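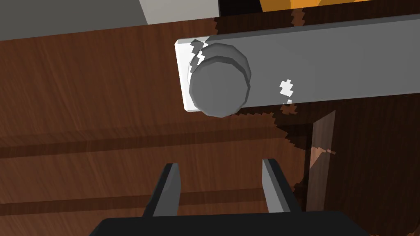 Simulated house, wrist view: open gripper fingers below a grey knob. Jagged shadow edges are present in the render.

The simulated machine needs a maintenance log

By Waraporn Suksawat

At Semley, every physical arm has a logbook. A technician who changes a finger pad signs for it, and a cell with an unsigned page does not run. The simulated two-armed robot on which we train the same tasks has no such book. I believe it should have one before the end of June.

The usual objection is that software does not wear out. Its settings, however, are altered constantly. In the spring a colleague at our Otadham office moved a wrist camera by 4 millimetres in the model to match a new bracket, and left no note. We completed 657 runs before Detlef Ehlers compared the two mounts and found that the bracket had never been fitted to the real arm. The runs were discarded. 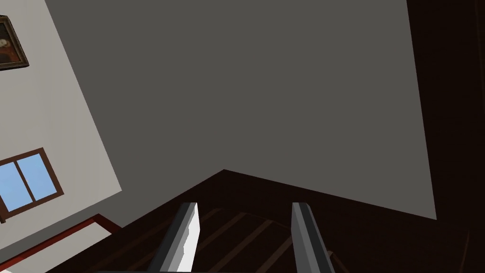
Losses of this kind are treated as bad luck. They are failures of upkeep, and a workshop would name them as such. Gripper width, finger friction, joint limits and camera angle are all adjustments to a machine — the fact that they are made at a keyboard changes very little.

Gillespie Mowat has argued that version control already records every change. It records that a number was altered. It seldom records who checked the number against the hardware, or with what gauge, and those are the entries a service engineer looks for first.

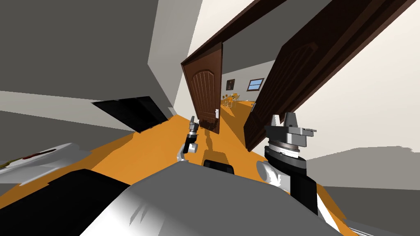
What the log should contain

I would ask for one page per arm and one for each camera. Each page should give the value in the model, the value measured on the real machine, the date and a signature. A full check should follow every 2000 runs, and also any repair to the physical cell. Lighting and shadow settings belong in the log as well, as the cameras depend on them.

Oranuch Khamphan has kept such a record for the Jorau cell on her own initiative. It takes her two hours a month — a modest cost when set against the spring.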